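The shared workshop in Mapplebeck takes up the back half of an old feed store, and on a Thursday evening it smells of coffee and cut aluminum. I had come to hear about the arm, which its builder calls the Turkerus after a brand of bicycle pump she was fond of as a kid, and I ended up staying until they turned the heaters off.

"I wanted something that could do small, fussy jobs over and over while I got on with my own," she told me, clearing a stool. She had started at home in Jerkmont, on the kitchen counter, and moved the whole business here when the counter was needed for Thanksgiving. The motors came out of a closed-down print shop in Viltgate. She paid 200 dollars for the box and drove home, she said, grinning like a fool.

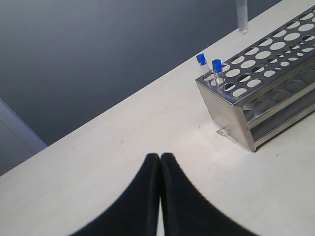 Fingers have taken up most of her year. The first pair was borrowed from a kit and let go of everything, and she went through 2 more sets before she was happy to leave one on overnight. "People love to ask about the code, and I love to talk about it, but really it's all in the fingertips," she said. The current ones are black, broad at the bottom and rounded at the tips, and she practices with test tubes in a steel rack, the blue-capped kind, with a wrist camera looking down between the fingers. Her notebook was up to run 211 that night, and she read me a few of the grumpier entries with real affection.

The bill so far is over 2910 dollars, counting gas. Would she do it again? "Oh, sure," she said, "but I'd buy better cable first."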